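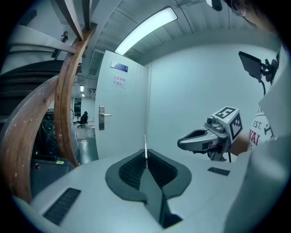
*By Ruxandra Gavrilă, Branness, June 8, 2023*

Readers ask me if a machine can already do the small chores of the house. My answer is: some parts of some chores, and slowly.

A door with a lever handle is a good test. The lever needs only a push down, so even a simple gripper with two fingers has a chance. A round knob must be held and turned, and this is much harder. If you are changing handles anyway, take levers. They are also kinder to old hands and to full hands.

Tips for the lever handle:

- Tighten the small screw under the handle every December.
- If the lever hangs low, the spring is tired. Change it before you change the lock.
- Put one drop of oil on the latch, then work the handle 15 times.
- Wipe the backplate with a damp cloth, never a wet one.

My neighbor Voicu asked what I would give to a machine first. I said picking up socks. Folding them I would keep for myself, because a soft thing changes its shape each time you touch it. Dishes I would wait with also, at least the thin glasses.

For tired springs, see my page on locks.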